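Plancha de vapor vertical Noonan: opinión después de seis meses de uso

La compré en julio, cuando se me estropeó la plancha de toda la vida y no tenía ganas de volver a montar la tabla cada vez que necesitaba una camisa. En casa somos tres, con mucho algodón, bastante lino en verano y pocas cosas delicadas. Lo digo porque el resultado de un vaporizador depende mucho de lo que uno se ponga, y leo opiniones muy distintas de gente que seguramente tiene armarios muy distintos.

Qué viene en la caja

El aparato, un depósito extraíble, un cepillo que se encaja en el cabezal, un guante para la mano que sujeta la tela y un libro de instrucciones en varios idiomas. La traducción al español se entiende, aunque a la rejilla del cabezal la llama de dos maneras distintas y la primera vez me hizo dudar. No trae bolsa ni funda. Para guardarla uso una bolsa de tela de unos zapatos.

El cable es largo y bastante rígido. Los primeros días se quedaba con la forma del embalaje y tiraba del aparato cuando lo dejaba de pie. Con el uso se ha ido soltando.

Puesta en marcha

Se llena el depósito, se encaja hasta que hace clic y se pulsa el botón. La luz parpadea mientras calienta y se queda fija cuando está lista. Tarda lo que tardo yo en sacar la ropa del armario, así que no tengo queja. Al principio escupe unas gotas; conviene apretar el gatillo un par de veces apuntando al fregadero antes de acercarla a nada claro. Yo aprendí esto con una blusa beige. Se secó sin marca, pero me llevé el susto.

El depósito da para dos camisas largas o tres camisetas. Si hay más ropa toca rellenar, y hay que apagar, desencajar, llenar y volver a encajar. No es complicado, pero interrumpe. El modelo de Resance que tiene mi compañera Abena Ankrah lleva el depósito más grande y a cambio pesa bastante más. Lo probé una tarde en su casa y a la tercera prenda ya notaba la muñeca.

Resultados por tejidos

Algodón fino: bien. Las camisetas quedan presentables en poco tiempo y las camisas de diario también, salvo el cuello y los puños, que no quedan como con plancha. Si la camisa es para una reunión con chaqueta, se nota poco. Si es para ir en mangas de camisa, se nota.

Lino: regular. Quita las arrugas grandes y deja las pequeñas. A mí el lino un poco arrugado no me molesta, así que lo doy por bueno, pero quien lo quiera liso no va a quedar contento. Mejora si la prenda está todavía algo húmeda del tendedero.

Viscosa y poliéster: muy bien, es donde más me gusta. Los vestidos de viscosa, que con la plancha me salían con brillos, aquí quedan bien a la primera.

Lana: refresca mucho los jerséis y quita parte del olor a cocina. La uso sin el cepillo y sin apoyar el cabezal.

Vaqueros y pantalones con raya: para esto no sirve. La raya hay que hacerla sobre una superficie dura y con peso encima. Sigo teniendo una plancha pequeña de viaje, una Anthorpe muy básica, que saco para los pantalones y para los manteles cuando hay visita.

Cortinas: las hice colgadas, sin quitarlas de la barra, y fue lo que más me convenció de la compra. Hay que subirse a algo para llegar arriba y el brazo se cansa, pero me ahorré descolgarlas y volverlas a colgar.

Ruido, peso y comodidad

Hace un zumbido cuando bombea el agua, parecido al de una cafetera de cápsulas. A primera hora, con gente durmiendo, cierro la puerta. El peso con el depósito lleno es aceptable para ratos cortos. Para una sesión larga no la recomiendo, y tampoco creo que esté pensada para eso.

El gatillo se puede bloquear para que el vapor salga continuo. Está bien para las cortinas. Para la ropa prefiero ir pulsando, gasta menos agua.

El guante lo usé dos veces. Es fino y el calor pasa si uno se queda parado en el mismo sitio. Ahora sujeto la prenda por abajo, tirando un poco, y no lo echo de menos.

Cal y mantenimiento

Aquí el agua es dura. El fabricante dice que se puede usar agua del grifo, y eso hice las primeras semanas, hasta que empezaron a salir puntitos blancos en una falda negra. La limpié con vinagre rebajado siguiendo el libro de instrucciones y desde entonces mezclo a partes iguales agua del grifo y destilada. No ha vuelto a pasar. Vacío siempre el depósito al terminar – si se deja lleno, al día siguiente gotea por la junta.

A los cuatro meses el clic del depósito dejó de sonar y perdía agua por abajo. La había comprado en Providgate y escribí al servicio de atención al cliente. Me contestó Bláthnaid Breathnach, que me pidió una foto de la pieza y el justificante de compra. El depósito nuevo llegó en 6 días, sin gastos. El de repuesto encaja más duro que el primero y de momento no pierde.

Precio

La pagué con un 20 % de descuento. Al precio normal me parece algo cara para lo que es, sobre todo sin funda. Rebajada, la volvería a comprar.

Lo que me gusta: se calienta rápido, ocupa poco, trata bien los tejidos que brillan con la plancha y sirve para cortinas.

Lo que no me gusta: el depósito pequeño, las gotas del principio, el cable rígido y que no haga cuellos como es debido.

Si en casa se planchan muchas camisas de vestir, yo miraría un centro de planchado. Para repasar lo que uno se va a poner ese día, con esta basta. Cuando lleve un año con ella actualizaré esto, sobre todo por ver si aguanta la junta del depósito nuevo. 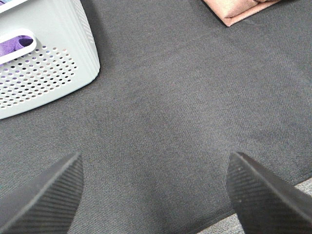
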